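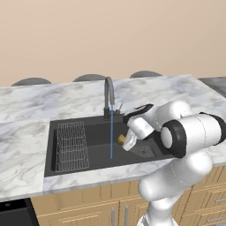 4.2 Lease structure and the timing of refurbishment

The second part of the analysis concerns the point in a lease at which owners choose to refurbish. The portfolio covers 21 multi-let residential buildings in Merodcombe and Trosivau, all held by a single owner and managed under the same set of instructions. Leases in both towns run for a fixed term, after which the tenant may renew or leave. Earlier work on managed portfolios has tended to treat refurbishment as a response to the age of the building. Our records suggest that the date of lease expiry carries more weight.

Figure 3. Kitchen with marble worktop and dark inset sink, computer rendering.

For each flat we recorded the date of the last full refurbishment, the start and end of the current lease, and the rent agreed at the two most recent lettings. Flats with fewer than two lettings on record were left out. Works costing less than one month's rent were classed as repairs and are not considered further. The Løken buildings, which joined the portfolio in January, were also excluded, as their earlier rent books were kept on a different basis and could not be matched to ours.

Refurbishment was concentrated in the gap between tenancies. In Trosivau it was rare for work to begin while a tenant was in occupation, and where it did, the cause was normally a leak or a fault in the heating. Merodcombe shows a weaker pattern. Several buildings there were refurbished floor by floor under a planned programme, and sitting tenants were moved to vacant flats within the same block for up to 30 days. The managing agent, Jovano, regarded this as costly to organise but preferred it to a long void — particularly in the winter months, when new lettings are slow.

The effect on rent is harder to separate. A refurbished flat was usually re-let at a higher figure, but part of that rise would have occurred in any case as the lease returned to market level. We therefore compared each refurbished flat with an unrefurbished flat in the same building whose lease ended within 7 weeks of it. Where no such pair existed, the flat was dropped from the comparison. This removes much of the general movement in rents, although it leaves open the possibility that the owner chose the better flats for early work. Leemans raises the same difficulty in her study of office lettings and deals with it by using survey grades, which were not available to us.

Two limits should be noted. The owner's reporting system changed during the study period, and void dates before the change are accurate only to the month. Service charges are also excluded throughout, so the figures in Section 4.3 refer to net rent alone.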